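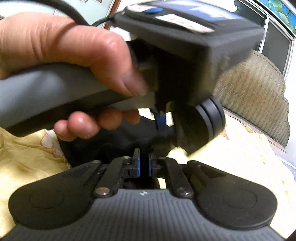 Home | Forums | Laundry & Closets | New posts | Log in

Black socks, one basket, losing my mind

mossybanister
OK so every Friday I dump the clean stuff on the bed and sort it there, and the black socks take longer than everything else put together. Mine are Lindgren crew socks, my husband's are Povel, and they are the same sock until you get one of each on your feet and one starts sliding down by lunch. I've tried sorting by length, by how faded they are, by the feel of the heel. How do the rest of you do it? And please don't say "buy colored ones," he won't wear them.

tincupgarden
Buy colored ones. (Sorry.)

For real though, throw out every black sock in the house and start over with 20 pairs of the exact same kind. We did it in July and I haven't matched a sock since. They go in the drawer in a heap and you grab two.

mossybanister
Twenty pairs each?? The Povels aren't cheap, and I don't want a heap. I like them folded.

halfpasthem
I'm with you on folding. Tincup's way is fine until they change the sock. I bought a big batch of Stamura ones, went back for more the next year, and the toe was a different shape. Now I've got two generations in there and it's worse than before.

What works for me is a couple of stitches in colored thread inside the cuff. His are red, mine are white. Takes one evening in front of the TV.

And sort on something light or bright! I used to do mine on a navy comforter and kept leaving one behind.
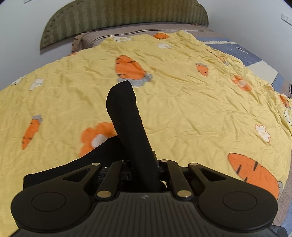 Black on navy is hopeless, especially after dark with just the bedside lamp. Since I switched to a bright cover I can spot a stray from the doorway, and the lint shows up too, so I go over them with the roller before they get put away.

tincupgarden
Sewing thread into socks is way more work than just owning the same sock, but you do you.

86buttons
Mesh bags. One per person, zip it, wash it, dry it, done. Ours are from Vurport and they've held up fine. His socks never meet mine, so there's nothing to sort by owner.

mossybanister
Do they dry OK in there? I tried that once and everything in the middle came out damp.

86buttons
You probably overstuffed it. I stop at 7 pairs. If it's a thick winter batch I unzip the bag before it goes in the dryer, which I know sort of defeats the purpose — but they're already in a clump by then so it's easy enough.

halfpasthem
Disagree on the bags, mine came out of there all linty. Could be the towels I wash with them, I guess.

mossybanister
Going to try the thread first, I've got a whole tin of it. I'll do his in green. There are five singles left over from this week and I'm not throwing them out yet, tincup, so don't start.

tincupgarden
Didn't say a word — dust rags, though. Just saying.

Back to top | Contact the moderators | Forum rules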